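Derkach 2, planificateur et suivi de mouvement : le test

Mis en ligne le 2020-12-24 dans Logiciels, commande de bras

J'utilisais la première version de Derkach depuis deux ans, surtout pour des trajectoires point à point. La version 2 ajoute une boucle de perception et un planificateur de poussée. C'est cette partie que j'ai voulu essayer, parce que le reste du logiciel a peu changé.

Installation

Le paquet s'installe en une commande sur une machine Linux propre. Sur mon poste habituel, qui traîne déjà plusieurs versions des bibliothèques de géométrie, il a fallu passer par un conteneur. La documentation le conseille d'ailleurs, mais seulement à la dernière page du guide. Le pilote du bras est détecté au démarrage. Pour la caméra, il faut écrire soi-même un petit fichier de configuration — dix lignes, rien de méchant, à condition de savoir que les distances sont en mètres et les angles en degrés. Le mélange est pénible et m'a coûté une matinée.

Étalonnage

L'assistant d'étalonnage main-œil est la bonne surprise. On déplace le bras à travers une série de poses, le logiciel rejette de lui-même celles qui sont trop proches les unes des autres, puis affiche l'erreur résiduelle pose par pose. Sous Brukano, que j'employais avant pour cette étape, on n'obtenait qu'une moyenne, et il fallait deviner quelle pose gâchait tout. Le résultat s'exporte en texte lisible. On peut donc le versionner avec le reste du projet.

Perception

Le module segmente par couleur et par forme, avec un modèle fourni. Les cubes et les cylindres passent sans réglage. Les étoiles demandent plus de soin : quand l'une d'elles touche un cube, le module fusionne parfois les deux en un seul objet, et le planificateur pousse alors une chose qui n'existe pas. Baisser le seuil de contour règle le problème mais coupe les cylindres en deux dès que la lumière baisse. J'ai fini par garder deux profils et par passer de l'un à l'autre à la main. Deux cylindres l'un derrière l'autre, dont le premier masque en partie le second, sont en général bien séparés s'ils n'ont pas la même couleur.

Planification

On donne un but (« amener la pièce rouge contre la jaune ») dans un fichier de tâche, et le planificateur propose une suite de poussées courtes. Sur 1000 plans calculés en simulation, 10 ont été abandonnés pour dépassement du temps imparti, tous avec des pièces serrées en groupe. Les contacts sont traités prudemment : l'outil s'arrête derrière la pièce, descend, puis avance lentement. C'est lent à regarder et les pentagones ont tendance à tourner sur eux-mêmes, ce que le modèle de frottement prévoit mal. Le réglage du frottement est global. J'aurais voulu une valeur par objet.

Outils et journaux

Le visualiseur rejoue une session image par image avec la trajectoire prévue superposée. Très utile. Les journaux sont moins soignés : l'erreur 3847 peut signifier une perte de caméra ou une limite articulaire, et le message est identique dans les deux cas. Grethe Hjaltadóttir a écrit un script qui les distingue d'après l'horodatage — il est sur le forum de Purkemero, dans le fil consacré à la version 2.

L'intégration avec Tondov fonctionne pour l'export des trajectoires, pas encore pour l'import.

Avis

Je le garde pour l'étalonnage et le visualiseur. Le planificateur de poussée convient à des pièces bien espacées sur une surface plane. Pour des groupes serrés, mieux vaut attendre une mise à jour de la segmentation ou prévoir du temps de réglage.

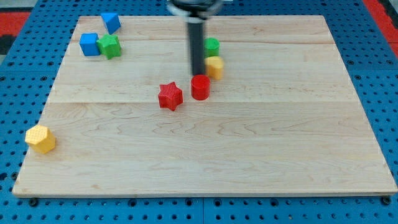 Cylindres, étoiles, cube et prismes sur le plateau en bois, l'outil du bras derrière le cylindre rouge.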